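My old employer got bought this spring and the new owner, Mullmont, moved everyone's 401(k) to a provider called Dreltis. I left years ago but my account is still in the plan, so I got the packet too. I read the whole thing. Thread.

The cover letter uses the word "simplify" on every page. I have been a saver long enough to get nervous at that word. When a retirement plan gets simpler, I want to know for whom.

First thing. If you don't pick your own funds by the deadline in September, your balance gets "mapped." That means they sell what you have and put you in whatever they decided is the closest match. The letter spends two sentences on this. It spends a full page on the new app.

My old stock index fund maps to something called the Mellico Lifetime Path. A target date fund. It holds stocks, bonds, and a slice of "stable income" that I'll get to. Calling that the closest match to a plain index fund takes some nerve.

Is it illegal? I doubt it. Plans switch funds all the time and they're allowed to as long as they send notice. But a notice you don't read is still a notice, and whoever wrote this one knows most people won't read it.
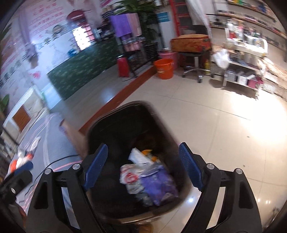

Do you have to accept the fund they map you to?
You can move your money out of it, as long as the plan lets you choose your own investments, and this one does. You log in (or call) and pick something else from the menu, before or after the switch.

The catch is the menu. The old plan had 11 funds on it. The new one has 7, and 4 of those are different years of the same Mellico target date fund. So your real choice is Mellico or three other things.

Now the fees. The packet has a table in the back, as it has to. The Mellico fund charges 89 basis points. For normal people: 0.89 percent of your balance, every year, good year or bad. My old index fund charged a small fraction of that.

People hear less than one percent and shrug. I used to shrug. Then I sat down and worked out what it does to a balance over the rest of a working life, with the fee coming out each year and the growth on that fee gone too. I didn't enjoy the evening.

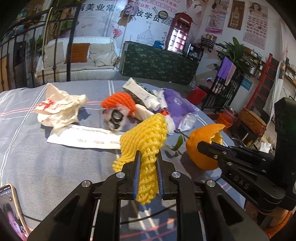 And that's before the second line of the table, which is a "plan services charge" taken out of each account every quarter. The old company paid this itself. Mullmont has decided we'd all like to pay it. The letter calls this "greater transparency."

I'll be fair – I can see the charge now and I couldn't before. I also wasn't paying it before.

OK, "stable income." The Mellico fund puts part of your money into an insurance contract as you get older. When you retire you can turn that part into monthly checks for life. There are people this is good for. If you've got no pension and you're scared of outliving your savings, a check that keeps coming is worth something.

What I can't find anywhere in the packet is the size of the check. There's a drawing of a staircase. There's a paragraph on peace of mind. There's a footnote saying payout rates are set by the insurer at the time you retire. So you pay in for decades and find out the price at the end.

I called Dreltis on Friday and asked two things. What would the payout rate be if I retired today? And what happens to the insured part if I roll the account over to an IRA?

The first answer was that they can't quote rates over the phone. Can they mail them? They'd have to check. The second answer was that the insured part "may be subject to an adjustment." Up or down? It depends. On what? Market conditions. The guy was polite and he was reading off a screen, and I don't blame him for it.

A few of you asked if I'm just going to roll it all out. Probably, yes. But ask the new place for its fees in writing too. I got a rollover pitch from an outfit called Obradović the same week the packet came, which is some timing. Nice paper. Free consultation. Their yearly advice fee was on the last page and it was higher than the thing I'm trying to get away from.

Also, if you roll over, ask for a direct transfer, provider to provider. If they cut the check to you personally they have to hold back part of it for taxes, and then you're scrambling to make up the difference before the clock runs out.

And if you have a loan against your 401(k), call before you do anything at all. The loan section of my packet says "see plan document." The plan document is not in the packet. You request it by mail.

Someone replied that Mullmont has a duty to act in our interest and I should trust the process. They do have that duty. I'd still like to see the notes from the meeting where they picked a seven-fund menu and filled more than half of it with one company's product. I've asked for them in writing.

Will post what comes back, if anything does. Muting replies from people selling annuities.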